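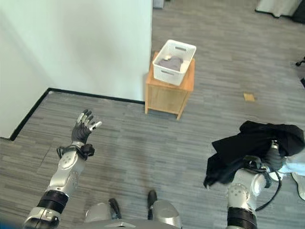 Home Articles Authors Back issues Contact

We use cookies to improve your visit. By continuing you accept our cookie policy. Accept

3.2 Bedroom setting and laundry items

The bedroom was laid out so that the bed served as the main surface for clothing. Bedding was kept plain – a white sheet with no pattern – so that dark garments stood out clearly from what lay under them. Garments were taken from the Liem clothing set, which covers jackets, shirts, trousers and smaller pieces. No garment was ironed before use, and creases from storage were left as they were.

We treated the handling of clothes as two separate activities. Folding was counted as complete when a garment had a rough rectangular outline, even if its edges did not line up. Sorting was counted as complete when the garment was fully inside the basket. A sleeve or trouser leg left over the rim was scored as partial. 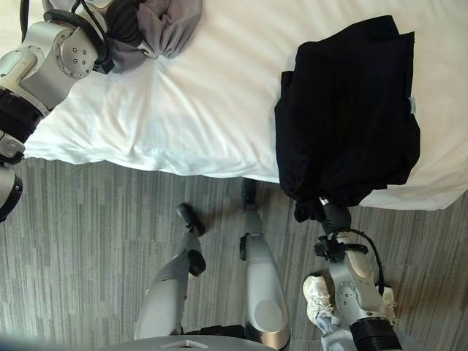 A soft surface affects both activities. When cloth is picked up from a bed, the sheet can come up with it, and the next garment then lies on uneven ground. In the Granolov coding scheme this is noted as a surface change and kept apart from errors in the fold itself. We followed the same rule. Dark items on dark items were the hardest to code, as the edge of one garment is easily taken for a fold in another.

The basket was given a fixed height for each sequence, either on the floor or on a low piece of furniture. Long garments such as trousers reach the bottom of a raised basket while the waist is still well above the rim – they tend to bunch in one corner unless the upper part is moved across as they are lowered.
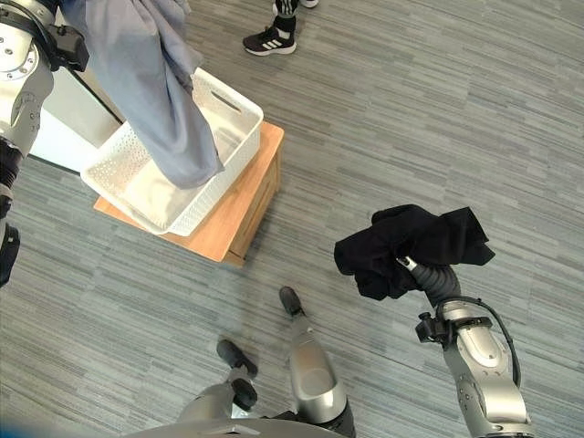
Figure 4. A light blue-grey garment lowered into a white laundry basket on a low wooden cabinet.

Sequences were coded by 13 raters using the Clirard form.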